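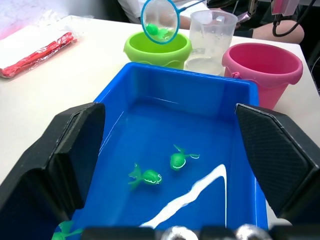
Tasterdale, 3/11/21

Setting up a frog scooping table

Scooping small toys out of water with a net and dropping them into a bucket is a simple table activity for young children. It exercises wrist rotation, grip and aim, and it introduces sorting by colour. The set-up below is the one used in the Rudard playroom. It fits on one table and packs down into its own tub.

What you need

One shallow rectangular plastic tub. Blue is a good colour, as green toys show up clearly against it.
Two small plastic buckets in different colours. Ours are lime green and pink.
One toy fishing net with a round hoop and a thin handle.
Plastic frogs in green, plus toys in a second colour.
A jug, two old towels and a watch or kitchen timer.

Choose toys that sit inside the hoop with room to spare. Anything that can fit entirely inside a young child's mouth should be left out. Check every toy for splits or an open seam before it goes in the water.

Filling the tub

1. Place the tub on the table where it will be used. Carrying it full is the usual cause of spills.

2. Pour in water from the jug to a depth of 5 cm. The toys need enough water to float and the net needs enough to pass underneath them.

3. Stand the buckets beside or behind the tub, within the child's reach. Bucket colour can match toy colour or not, but decide before starting and keep it the same for the whole session.

4. Add the toys last. Three or four at once is plenty for a beginner.

An adult must stay within arm's reach of the tub for as long as there is water in it. Shallow water is still a drowning hazard.

Scooping

Hold the net near the hoop to begin with. A grip at the far end of the handle gives more reach but less control, and is better left until the basic movement is steady.

Lower the hoop into the water beside the frog, edge first. Slide it under, turn the wrist until the hoop is level, then lift straight up. Pause over the tub so the mesh can drain – a slow count of three is enough – and then move across to the bucket. Turn the hoop over above the opening. If a leg catches in the mesh, free it by hand. Shaking the net sends water across the table.

Dry version

The same activity works without water and suits carpeted rooms. Lay the toys on the floor of the tub and use the net as a scoop, pushing them against the side wall to load it. This is harder than it looks, as the toys do not drift into the hoop. Allow fingers as well as nets. Lawal Osagie runs the dry version first with new groups at Stisard and adds water in a later session. 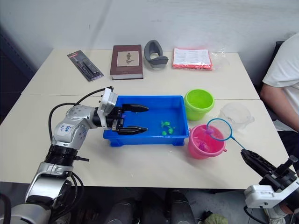 Green toys in the blue tray, with the net resting on the pink bucket.

Timing and packing up

Allow 12 minutes for a first session. Stop earlier if the toys are being thrown.

Empty the tub into a sink or onto the garden straight away. Squeeze any water out of hollow toys, rinse the net under the tap and leave everything on a towel for 30 minutes before stacking the buckets inside the tub. Store with the lid off – trapped damp leads to mould in the mesh.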